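Zosetgate Residents' Forum
Topic: Proposed change to paper collection schedule
May 2023

Bestell57
Members are advised that the district has proposed moving mixed paper from weekly to biweekly collection. Notice 2110 sets out the terms. Written comments are accepted for 15 days. Colored paper remains eligible and should be placed flat or folded in the blue cart.

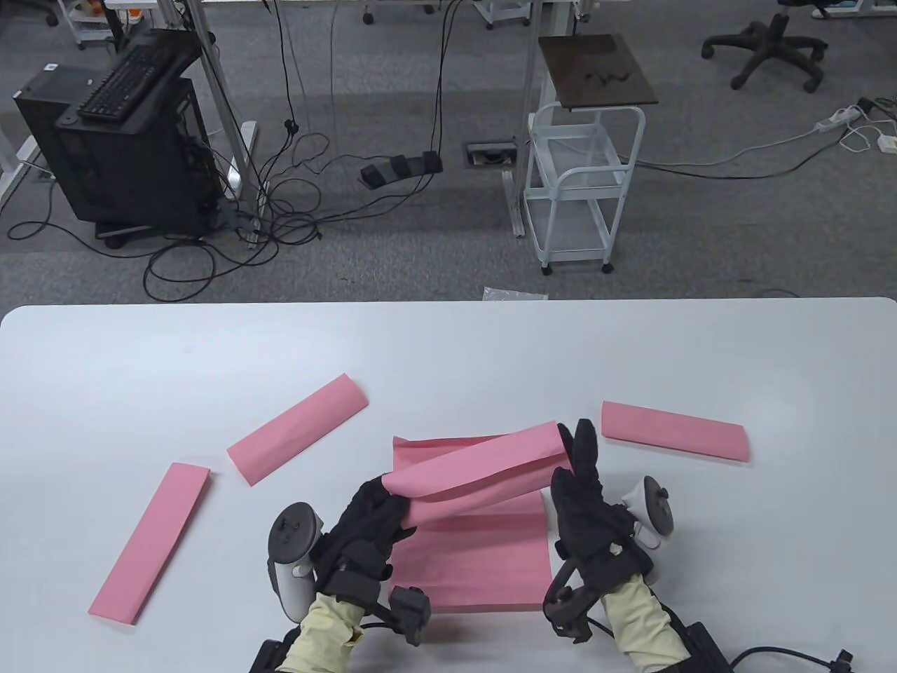 Rohani Santoso
I must respectfully object. My building has 57 units and two carts. They are full by the fifth day under the present schedule.

Bestell57
The notice allows larger buildings to request an added cart. Please see section four.

yusof_lane
Section four applies only to buildings that pay the commercial rate. Ms. Santoso's building may not qualify.

Rohani Santoso
It does not. I confirmed this with the office on Monday.

Bestell57
I stand corrected and will raise the matter in our written comment.

yusof_lane
I support the biweekly schedule for single homes. Kindly record that view as well.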